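**Ladi Okeke** · thread, October

### 1

Several of you asked what I do all day now that I've moved over to the teaching side at Darkdale, so I'm going to try to tell it in small pieces while my tea cools. Short version: I put spoons away. I put them away with somebody else's arms, over and over, so that later on those arms can have a go without me.

### 2

The setup is called leader and follower. I sit with a pair of light little arms in front of me (the leaders), and whatever I do with those, the big black ones at the table do too. I squeeze, they squeeze. If I get an itch on my nose in the middle of a run, well, I've learned to live with the itch.

### 3

We record everything while I drive: the joint positions, how far the grippers are open, the camera views. One full go from start to finish is a demonstration. The target for the spoon task is 300 good ones. I'm at 100 and quite proud of it, thank you!

### 4

The task on paper reads "move spoons from table to clear bin." That's the whole instruction. I laughed when I first saw it, and then I spent my entire first morning on the handles alone. A big serving spoon and a small one are different animals once you can't feel them in your fingers.
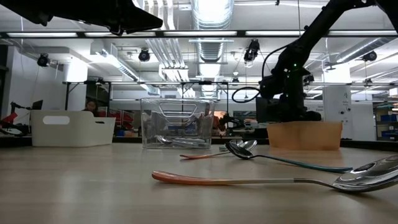 ### 5

Let me talk about handles, then, because I have opinions. The colored ones are kind to a gripper. There's some width to pinch and you can see them well on the camera view. The metal end is where it all goes wrong. A bowl is curved, so the fingers close on it and it squirts out sideways like a bar of soap in the bath. I go for the handle every time, a little way back from the neck.

### 6

Shiny metal is its own headache. The ceiling lights show up in a polished bowl as bright patches, and when the spoon moves the patches slide around on it. I asked if we should turn some lights off for recording and the answer was no, leave them, the robot will have to cope with lights when it's working too. Fair enough. I went back to my chair.

### 7

What I do before each run, for those of you setting up something similar at home or at school:

- Put the spoons down at different distances and different angles. I try not to line them up neatly, and my hands really do want to line them up neatly.
- Leave the containers at the back of the table where they are. We'll shift them in a later batch.
- Bring both arms to the start pose and wait until they've stopped swaying.
- Take one breath, then press record. The breath is my own addition, but I recommend it.

### 8

About that start pose. New drivers often begin moving the moment the recording starts, and then every demonstration opens with a lurch. I did this for 26 runs before Balogun (who looks after the training side and has the patience of a tree) sat me down and played them back to me one after another. All 26 of them. I threw them out and started again. I hold still for a count of two now, and I say the count out loud, and I don't care who hears.

### 9

Somebody asked in the replies to my last thread why we don't just program the path. You can, if the spoon is always in the same spot. Ours never is. What we want is for the arm to look at the table and work out its own way to the handle, and the way we get there is by letting it watch a great many people-driven goes. Mine are mostly slow and a bit round at the corners. A colleague's are all straight lines and sudden stops, she drives like she's parking a van. Balogun wants both kinds in the pile.

### 10

I've been keeping a pencil list next to the chair of what spoils a run. Some of it:

- Dragging the spoon along the table when I meant to lift it.
- Letting go too high over the bin. It makes a terrible clatter, and I'd like the robot to grow up with better manners than that.
- Bumping the wall of the clear bin on the way in. You can see straight through it, so on the camera view I keep thinking I'm past the edge when I'm not.
- Forgetting which hand I'm using. Yes, really. After lunch, mostly.
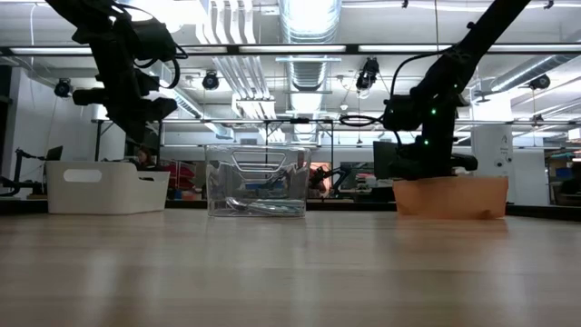 There's a cable near the wrist on the right-hand arm that makes a wide loop out to the left, and I've had to learn to leave it room. If I twist the wrist all the way over to get at an awkward handle, I can feel myself holding my breath for that cable. So now I back off, come in from the other side, and take the extra few seconds. Those seconds end up in the recording too, and I've decided I'm happy with that. I'd like it to learn that backing off is allowed.

### 11

On mistakes. I used to delete any run where I missed the first grab. The advice from the Clondmont group, who've been at this longer than we have, was to keep the ones where you miss and then recover. If the robot only ever sees perfect grabs, it has no idea what to do after a bad one and just stands there closing its fingers on air. So a miss and a calm second try gets saved and tagged "recovery." A miss followed by me muttering and flinging the arm about gets deleted, and there's been more of that than I'd like.

### 12

The tagging we do in Cirdale, our in-house recording tool. It's plain and gray and it has one giant green button and one giant red one, and after a long session that's all the software I can handle. My single request is a key on the floor I can press with my foot, as both my hands are busy being robot hands. It's on the list! It has been on the list for a good while.

### 13

Practical bits for anyone starting out as a driver, from me with love and a stiff neck:

- Set your chair height first. Your elbows should rest, or your shoulders will be up at your ears by mid-morning.
- Look at the gripper on the screen and leave your own hands alone. It feels wrong for the first hour.
- Stop while you're still driving well. My last runs before a break are nearly always the ones I throw out.
- Say what you're doing under your breath if it helps. "Down, down, close, up." I sound like an elevator.

### 14

Next up is the two-handed version, where one arm picks up the spoon and passes it to the other before it goes in the bin. I tried it once for fun at the end of a session and it was like two people shaking hands through a mail slot. I'll write up how that goes once I can do it without dropping anything.

### 15

Tea's cold. If you've driven arms like this yourself, tell me how you deal with shiny things, I'm collecting tricks and I'll try any of them on the big serving spoon first.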